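FAQ - Règles d'usage du bras en cuisine d'essai

Mise à jour le 6 mai 2018. Questions, oublis, fautes : voir avec Parisa Esfahani. 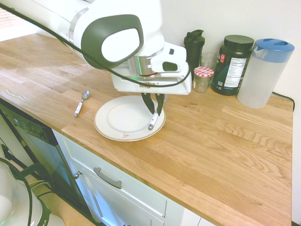

Les règles valent pour les deux sites, Gosau et Sudska. Si une consigne locale est plus stricte, c'est elle qui compte.

Qui peut lancer une séance ?
Toute personne passée par la formation Kavik. Pas de formation, pas de séance, même « juste pour voir ». Les stagiaires : en binôme uniquement.

Combien de personnes dans la pièce ?
2 au minimum. Une aux commandes, une à l'arrêt d'urgence. Celle de l'arrêt d'urgence ne fait rien d'autre. Pas de téléphone, pas de mails.

J'ai le droit de mettre la main sur le plan de travail pendant un mouvement ?
Non. On met en pause, on attend l'arrêt complet, on annonce « main », on y va. Pour ramasser une cuillère tombée, pareil.

Quels ustensiles sont autorisés ?
Cuillères, fourchettes, spatules. Les couteaux c'est non, y compris à bout rond, tant que la fiche Zamani n'est pas validée. Vérifier le manche avant : fendu ou gras, on change.

Et la vaisselle ?
Céramique ok si elle est posée à plat et sans éclat. Verre : jamais dans la trajectoire, on le pousse au fond contre le mur ou on le range. Une assiette ébréchée part à la poubelle, on ne la garde pas « pour les tests ».

Quelle force de serrage ?
23 N pour les couverts. C'est le réglage par défaut, ne pas y toucher sans l'accord écrit du responsable de site. Si l'ustensile glisse, on revoit la prise, pas la force.

Vitesse maximale près du plan ?
185 mm/s à l'approche d'un objet posé. Dans la dernière partie de la descente on réduit encore, voir fiche de réglage.

Les câbles ?
À contrôler avant chaque séance, bras replié puis bras tendu. Il faut du mou mais pas une boucle qui peut accrocher un bouchon ou une anse. Cordons électriques au fond du plan, jamais devant. Rien par terre dans le passage.

On peut utiliser la vaisselle du bras pour manger ensuite ?
Non. Elle reste à part, même lavée. Question posée presque tous les mois...

Lave-vaisselle et tiroirs pendant une séance ?
Fermés. Une porte ouverte = pause immédiate.

Il y a eu un choc, je fais quoi ?
Arrêt d'urgence. On ne redémarre pas tout seul. Noter l'heure, l'objet, la position du bras - même si rien n'est cassé. Fiche incident à remplir dans la journée, pas le lendemain.

Nettoyage des doigts de la pince ?
Bras hors tension. Chiffon humide, pas de spray direct, pas de solvant. Laisser sécher avant de remmettre le courant.

Où est l'ancienne version du règlement ?
Retirée en mars. Si vous en avez encore une affichée, merci de l'enlever. La nouvelle est à imprimer en A4 et a mettre près de la porte.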